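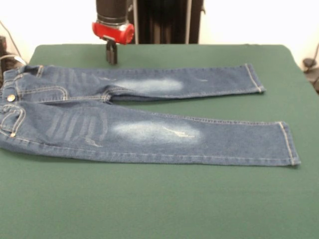 Fig. 1. Jeans with a faded patch on each leg and whisker marks near the hip.

Textiles and Everyday Materials
Handout 8: Indigo, Denim and the Chemistry of Fading
Instructor: Lăcrămioara Anghel
Revised 7/6/21

Read this before the lab session. The terms in capitals will be used in class without further explanation. Bring the fiber chart from the cotton unit.

1. What indigo is

INDIGO is a blue dye. For most of its history it came from plants, mainly species of Indigofera in warm regions and woad in Europe. Almost all indigo used on denim today is made synthetically. The molecule is the same in both cases. Plant indigo usually carries small amounts of other compounds, such as indirubin, which is red, and these can shift the shade a little.

The molecule is flat and holds tightly to its neighbors, so the solid does not dissolve in water. If you stir indigo powder into a beaker of water you get a blue suspension that settles out. Cotton left in this suspension picks up some loose powder that rinses off. It has not been dyed.

2. Getting the dye into the fiber

To use indigo, the dyer first changes it to a form that does dissolve. This step is called REDUCTION. The reduced form is LEUCO-INDIGO, and in an alkaline bath it is soluble and yellow to yellow-green. Older vats did this by fermentation, with bran, madder or other plant matter feeding the bacteria. Modern mills mostly use sodium dithionite (also sold as sodium hydrosulfite) with sodium hydroxide.

The yarn goes into the bath and comes out greenish yellow. In air, oxygen turns the leuco form back to indigo and the yarn goes blue over a minute or so. The dye is now insoluble again and is held in the fiber. Dyes that work this way are called VAT DYES.

One dip gives a pale blue. Dark shades need repeated dips with airing between them. Leaving the yarn in the bath for longer does not do the same job. Students in the dye lab get this wrong every year, so note it now.

3. Ring dyeing

Leuco-indigo has a weak attraction to cotton and moves into the yarn slowly. With short dips, most of the color ends up in the outer layer. A cross section under the microscope shows a blue ring around a white core. This is called RING DYEING.

Ring dyeing is the main reason denim fades the way it does. When the surface is rubbed away, the undyed core shows. A fabric dyed evenly through with a fast dye will wear thin before it turns white.

4. The weave

Denim is a warp-faced TWILL, usually three over one. The warp yarns are dyed and the filling yarns are left undyed. The warp covers most of the face, so the outside is blue and the inside is much paler. The diagonal line you can see on the face comes from each filling yarn shifting its interlacing by one warp yarn.

Chambray also has a colored warp and a white filling but is a plain weave. Do not mix these up in the lab report.

5. Where the color goes

Color leaves denim in four main ways.

Abrasion. Rubbing removes dyed fiber from the surface. High points go first: seam edges, hems, knees, pocket openings.

Washing. Loose indigo comes off in water, and creases rub against each other in the drum. Indigo is fairly stable to household detergent, so most of the loss is mechanical.

Oxidation. Hypochlorite bleach and potassium permanganate break the indigo molecule apart. The product is mostly isatin, which has little color at the levels left on the cloth. Hypochlorite also attacks cellulose, so overbleached denim is weak.

Light and ozone. Both attack indigo slowly. Stock stored folded near a window can fade along the fold.

6. Finishing in the factory

Buyers often want fading before the first wear. WHISKERS are pale lines across the hip that copy the creases made by sitting. They are put in by hand sanding, with a raised pattern under the cloth, or by laser. Stone washing uses pumice in the drum. ENZYME WASHING uses cellulase, which eats at the surface cotton and lets dyed fiber fall away. It does not act on the indigo itself.

BACKSTAINING is the return of loose indigo onto pale areas during washing. It dulls the contrast and turns white pocket cloth blue. The pH of the bath and the type of cellulase both affect it.

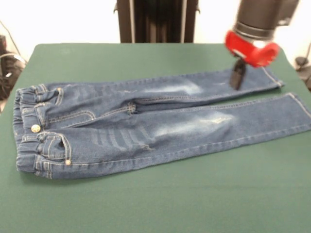 Fig. 2. Small jeans with a gathered waistband. Contrasting stitching outlines the pockets.

Sewing thread matters here as well. Polyester thread does not take up indigo the way cotton does and generally keeps its color through finishing. All-cotton thread fades along with the cloth and picks up more backstain.

7. Lab exercise

Work in pairs. Each pair receives one strip of unwashed denim and one strip of blue cotton dyed with a reactive dye.

Cut each strip into four pieces. Keep one of each as a control.
Rub the second piece with fine sandpaper, 195 strokes, same direction, light pressure.
Put the third piece in the diluted hypochlorite for the time written on the board. Rinse, then use the thiosulfate bath.
Tape the fourth piece in the window. We will collect these in July.
Pull one warp yarn from the denim control, untwist it, and look for the white core under the low-power lens.

Gloves and goggles are required for the bleach step. Never mix hypochlorite with acid. The acid bottles stay in the other cabinet until the bleach has been put away.

8. For the report

Give a table of the results and one page of discussion. State which strip lost more color in each test and relate this to where the dye sits in the yarn. Label the samples on the back in pencil, as ink runs in the bleach bath. Reports go in the tray outside room 704.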